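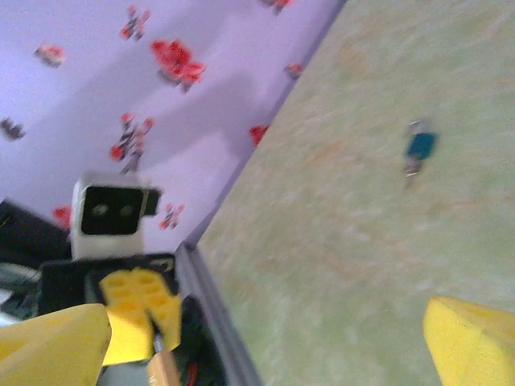
How long does a Bretari wall decal stay up?
Most of our customers get several years out of a set before they feel like a change, and a sheltered bedroom or hallway will usually do better than a steamy bathroom.

Bretari Flower Sprig Wall Decals, Set of 40
Item no. 1041
In stock

We have been selling these little sprigs longer than almost anything else in the shop, and I still get a small thrill when a fresh box comes in from the printer. Idun Björklund draws every flower by hand, first in pencil and then in ink, and she is wonderfully stubborn about stems (she sent one poppy back to the printer three times!). You get a mix of blossoms, buds and single leaves, so you can scatter them over a whole wall or gather a few over a headboard, whichever suits your room.

The decals are matte vinyl with a low-tack backing. They like a smooth, painted wall best. If your wall has been painted recently, please let it cure for 14 days before you start, and longer if the can says so. Heavy texture, bare brick and chalky old paint are not a good match, I'm sorry to say, and we'd much sooner talk you out of an order than have you picking petals up off the carpet.

Putting them up
Wipe the wall with a barely damp cloth and let it dry all the way. Lay your sprigs out on the floor or the bed first and move them around until you like them, then put them up with a bit of painter's tape and live with the arrangement overnight. Peel, place, and smooth from the middle outward with the felt card in the box. A bubble near the edge can be pushed out with a fingertip.

Taking them down
Warm the decal with a hair dryer on low and pull slowly from one corner. Keep the backing sheets if you think you may want to store the flowers for another room.

In the box
40 decals on four sheets
Felt smoothing card
Printed layout guide with a few of Idun's favorite arrangements

Colors
Poppy Red, Cornflower, Buttercup, Soft Gray

Goes well with
Beneš paper border, 60 inches
Plunix picture hooks, small
Ralteck wall sponge

Returns
Unopened sets can come back to us at any time in the first 60 days. If a sheet arrives creased, write to us and we'll mail you a new one.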